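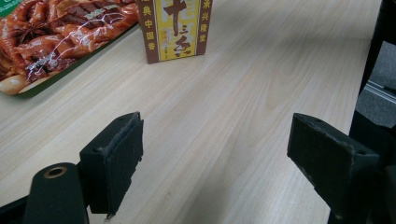
What should a small group buy first?

Buy the hand-held grippers first, and leave the robot arm for the second year. A pair of grippers lets one person record useful work on an ordinary table from the first week. The arm needs a strong base, a safety review and somebody who knows how to repair it. Many groups order the arm first and then have no data to use with it.

How much money do we need for the first stage?

Our own first stage at Penedora was planned at 4,000 dollars, without salaries. This paid for the grippers, the stands and rails, the cables and one computer that we already knew could handle the recording. Your number will be different, especially if you must pay import tax. Ask your purchasing office about tax before you ask the supplier about price.

Should we put the objects in the budget too?

Yes, and give them their own line. Groceries look like a small expense, but boxes become soft at the corners after many grasps and must be replaced. We set aside 400 dollars for objects. Try to mix the shapes: stiff cartons, flat pouches, pouches with a spout, clear containers. A flat pouch on a table is much harder to pick up than a carton, so buy more of these than you think you need.

Do we need one gripper or two?

Two, if the budget allows it. With one gripper you can do simple pick and place. For opening, holding or passing an object you will want the second, and adding it later often means you must calibrate everything again. 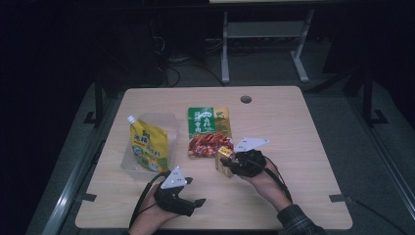
Ebise Tufa

I keep this page for the groups that write to us about planning. Widad Nassar checks the numbers, and she has corrected me more than once. The questions below came in after September.

What kind of table is suitable?

A plain table with a light top is good enough. Look for rounded corners if people will lean over it all day, and check that the edge is thin enough for your clamps. A cable hole in the top is helpful. We paid too much for our first table, from Brakham, which had drawers that we never opened.

What do people forget to order?

Cables in the correct length. Then spare pads for the fingers, because the pads wear at the edges. Also spare marker plates, if your system uses them. I suggest ordering 3 sets of pads with each pair of grippers. The supplier may change the model later, and the old pads are then difficult to find.

Is it better to rent?

We compared this with an offer from Ambaye. Renting was cheaper for a short project, and for anything longer than one school year buying was better. Read carefully who pays for a broken finger. In the offer we received, it was the customer.

How many recordings should we plan for?

For one simple task with a few objects, we planned 1,000 recordings. Please do not divide this by the speed of your best operator. People get tired, objects must be put back, and some recordings are thrown away. Plan for roughly half of the speed you see in a short test.

Can we share equipment with another group?

It is possible – we share with the Presine group – but write down who keeps the calibration files and who buys the replacements. A shared calendar is not enough for this.

When should we ask for the quotation?

Before you write the final budget. Quotations expire, so note the last valid day beside each price. If your office needs several signatures, ask the supplier for a longer period at the beginning. They usually agree, and it is less comfortable to ask after the date has passed.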